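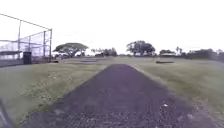 3.2 Collecting drives by remote control

We taught the route-following policy entirely from human driving. An operator walked a few steps behind the robot with a handheld controller and steered it along park paths, and we logged the steering and speed commands together with the onboard video. Five operators would have been nice, but two turned out to be plenty: Beril Yaman and Yavuz Güneş drove all 384 runs between them, each run lasting 40 seconds.

Figure 3. View at the Bravgate field, with the path running out into open grass and the batting cage on the left.

Path ends were by far the most exciting places to collect data! A strip of gravel and asphalt gives the policy a strong cue, with its dark surface between two bands of turf, and then the cue simply stops. Our operators were asked to keep going onto the grass at a steady speed and pick a line toward the next landmark — a tree or a fence corner — without pausing. Ragged edges and worn turf also made the border hard to label by hand, so we were delighted to skip labels and learn from the commands alone.

We held out 7 path ends for testing and never drove them during training. Section 4 compares policies trained with and without the grass segments.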